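## 4. Why a shelf takes as long as it does

### 4.1 The object tax

The diaries from Rornthorpe and Flescombe gave us 2035 entries in which somebody reported dusting something. People who keep dusting diaries are generous with detail, and most of the detail concerns matters other than dust. One household recorded the weather at every session. Another recorded its opinion of a brother-in-law, whose gifts occupied the upper shelf in the hall and had to be lifted one at a time. We coded both under "remarks" and kept them.

Once the remarks are set aside, the entries agree on something that will surprise few readers who own a shelf. The area of the board hardly matters. A long bare board is wiped in a single pass and forgotten. A short board with a row of small things on it is a morning's work, or feels like one, and the person doing it tends to stop halfway and read the back of something. We call the difference between the two the object tax. Earlier work (including our own, which we cite with some embarrassment) estimated cleaning effort by the square foot, as if homes were parking lots.

The tax depends on three properties of whatever is standing on the board. Height matters least. Weight matters in the direction opposite to the one we expected: heavy objects are cleaned around, with a clear conscience, while light ones get knocked out of line and must be put back. Spacing matters most of all. Objects packed together are treated as a single lump and dusted across the top. Objects set far apart leave room for a hand. The expensive case lies in the middle, where the gaps look wide enough to work in and then turn out a little too narrow for the tool.

### 4.2 Order as a cost

Even spacing brings its own trouble. When a row is untidy to begin with, a piece can be moved and put back more or less anywhere, and the household is none the wiser. When the pieces stand in an even row, the eye finds the one that has shifted before the duster is back in the closet. Diarists in the Amundsen group described getting up from dinner to correct such a piece. One described getting up twice, and blamed the table.

Color works the same way. In a mixed row, people remember roughly where the yellow one was and are confident about it. They are right less often than they think. We asked up to 100 of the participants to restore a small row from memory after cleaning the board beneath it, and the end positions were nearly always correct while the middle was negotiable. Several people defended a wrong order at length. Two of us did the same when we tried the task ourselves, and the matter is still open in our office.

Levels make it worse. A top board is seen from above and gets cleaned from above. A lower board is reached from the front, with the wrist bent and the board overhead waiting for the knuckles. The surface under the whole unit belongs to nobody in particular — it is table when the table is being wiped and shelf when the shelf is being dusted, and so it is frequently neither. Diary entries that mention the bottom level at all tend to do so in the past tense.

### 4.3 The tool

Participants were free to use what they liked. Most used a cloth, which they called a duster, or a duster, which they called "the thing." Cloths did well on bare boards and on flat edges. Among small standing objects they behaved badly, since a cloth has corners and the corners have plans of their own.

Dusters with a head of soft strands were the preferred choice between objects. The strands part around a small piece and close up again behind it, at least when the hand is slow. When the hand is fast, the strands gather the piece up and carry it along. We recommend the slow hand, while noting that every participant agreed with this advice and few of them followed it.

A handle helps on a top board and gets in the way on a lower one, where it meets the frame at about the moment the user has stopped thinking about it. The Melitus checklist, which we used for scoring, has no box for this. We wrote it in the margin so often that the next printing, due in November, will have a wider margin.

### 4.4 What counts as dust

A problem of definition followed us through the whole study. Fine gray dust is agreed by everyone to be dust. A crumb is not dust, according to most diarists, and is therefore someone else's job. A few dark specks on a pale surface fall somewhere between the two: too coarse for the duster, too sparse to justify a dustpan, and perfectly visible from the doorway. Of the 300 specks-or-crumbs disputes in our coding, we resolved most by asking whether the diarist had moved the stuff on purpose. The rest were resolved by lunch.

Pale tops suffer most in this respect. They hide light dust generously and then display every dark grain as though it had been placed there. Clear glass on or near the surface adds a second difficulty, for the rim is cleaned from above and the glass is looked through, and the strip where the two meet the rest of the household's habits is left for a better day. The ordinary elements of the problem are shown in Figure 3: a strand-headed duster (a); a pale surface with a few dark specks, and clear glass with a wooden rim (b); and two shelf units carrying small colored pieces on every level (c).

**Figure 3.** Tool, surface, and shelf.

(a)

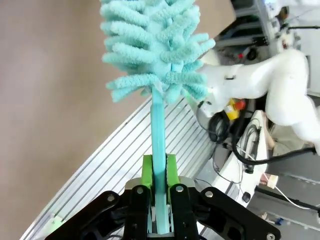

(b)

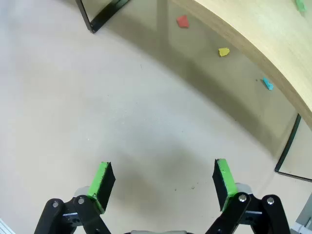
(c)
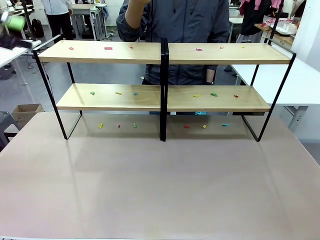
Teodor Fjeld objected, on reading this section, that the object tax is charged to the wrong account. In his view the small things are the reason a shelf exists, and the dusting of them is a chance to pick each one up and remember where it came from, "which your tables have down as wasted time." He would have us subtract those minutes before making any comparison with a bare board, and he doubts that the owner of a bare board is any happier for it. He also asked that the brother-in-law be moved to an appendix.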